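Closau Door Counts
README, third revision

What you get

A table of door counts, cover charges and wait times for 14 bars, clubs and late-night music rooms in the Closau district. One row per venue per night. The counts were made by people standing on the sidewalk with a clicker, and the waits were measured by joining the line and looking at a phone when we got in. If you came looking for proof that one place is better than another, I don't think you will find it in these files, and I'd be suspicious of anyone who says they did.

Why we made it

Every nightlife listing in town says its clubs are packed. The Pyo crawl pass says you skip the line at all of them. Gil-soo Hong bought the pass twice and stood in line both times, so he started writing down how long. Ji-hoon Nam joined in, then I did, and by November we had enough notes that it seemed silly to leave them in a notebook.

Files

nights.csv: the main table
venues.csv: names, street, stated capacity, usual closing time
notes.txt: whatever the counter typed that night, spelling left alone
recount.csv: the nights where two people counted the same door

Columns in nights.csv

venue_id: matches venues.csv
night_no: counts up from the first night, 1 to 19
in_count: people who went in between 10 p.m. and 1 a.m.
out_count: people who came out in the same hours. Smokers are counted every time they step out, and counted again on the way back in. Yes, this makes in_count too high. No, we have no fix for it.
cover: what the counter was asked to pay, in dollars. Blank means we didn't ask.
wait_min: minutes from joining the line to passing the door
pass_used: y or n, whether the counter was holding a Pyo pass
guest_list: y or n. Only two people on our side ever got on one, so don't build anything on it.

How far to trust it

Less than you'd like. Counters drink, for a start. We asked them to hold off until 1 a.m. and I believe most of them did, but the notes from the Fladik on night 11 read like they were written by a different man at the end than at the start. I left that night in and marked it.

The Candell has a side entrance on the alley. We only found out after night 12. Everything before that covers the front door alone, and the jump in its numbers afterward is us learning about the alley. A promoter has already quoted that jump as growth. Please don't.

Stated capacity comes from the venues. I have no idea whether it's right. At one room the number given to us over the phone was not the number on the sign by the coat check, and the manager did not seem bothered by this. We used the sign.

Wait times are for people who look like us, dressed the way we dress. Mi-kyung Hwang got into the Fladik in under five minutes on a night when Dong-geon Ji gave up after forty. Both rows are in there. Averaging them gives you a number that fits neither person, so if you must report one figure, use the range.

Does the pass work?

We get asked this more than anything else. On the nights when a pass holder and a person without one joined at the same door, the pass holder usually got in sooner. Sometimes by a lot, sometimes by the length of one song. Early in the evening it made no difference that I can see, as there was no line to skip. The sample is small and we picked the nights ourselves. I would not pay for the pass on the strength of it, but I also don't much like clubs with a rope outside, so weigh that as you see fit.
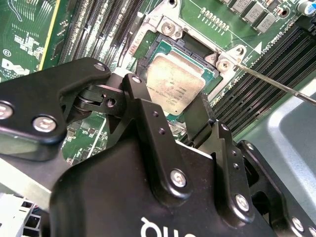

Recounts

When two people counted the same door, they rarely landed on the same total. Groups are the problem. Eight people pushing through together turn into six or nine depending on where you stand and who walks in front of you. We kept both totals in recount.csv. The main table holds the lower one, on the theory that this town has plenty of high ones already.

What's missing

No names or ages of guests, and no photos of anybody in line. No drink prices, although people keep asking, and Lewis Lennox says he has a list. I haven't seen the list. Private parties were dropped when we knew about them. Nothing after 1 a.m., which some regulars say is when the night gets going. They may be right. We had jobs.

Using it

Free for any use. Say where it came from and which revision you took. If you turn it into a "top clubs" ranking, please leave our names off it.

Corrections

Venue owners are welcome to write in. Tell us the night number, the door, and what you have to back it up. "We were way busier than that" has arrived three times so far, and none of those rows have been changed.

Changes since revision two

Fixed the swapped columns for night 14
Marked Candell rows counted at the front door only
Removed one venue's cover charges, which turned out to be coat check fees
Closing times in venues.csv still need checking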